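Tươi Phùng
ok thread on moving apartments because I just did it for the second time in 18 months and I have opinions

1/ start with the closet you hate. not the kitchen. everyone starts with the kitchen and then eats takeout off a paper towel for a week

2/ I got quotes from two movers. Pretorius wanted a deposit and a phone call. Zurari did it all by text — went with Zurari. up to 11 boxes in the base price, after that you pay per box. read that part. I did not read that part

3/ label the SIDE of the box. the top is useless once they're stacked. I know this and still labeled the tops

4/ bedding goes last and comes off the truck first. you will be so tired. you will not want to dig for a pillow case at midnight
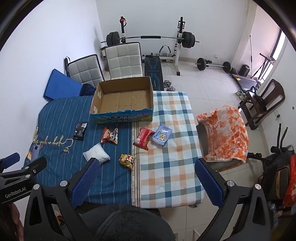 5/ change your address before you go, not after. bank, work, pharmacy, the dentist. I forgot the dentist and they mailed a $133 bill to the old place, then a late notice, also to the old place

6/ measure the stairs. the Cilano building has a turn on the second landing that no couch has ever beaten. mine went back down and now lives with my cousin

7/ free stuff pile: put it out in the morning, with a sign. at night people assume it's trash adn it gets rained on

8/ take pictures of every wall before you hand over the keys. my old landlord tried to keep money for a scratch that was there in April, when I moved in. had the photo. got the money back

9/ tape. buy more tape than you think. then one more roll

10/ someone asked about internet — book it two weeks out. Wostus gave me a window of "morning or afternoon" lol. still waitng on them

ok back to unpacking. if anyone wants a shower rod that fits no shower, dm me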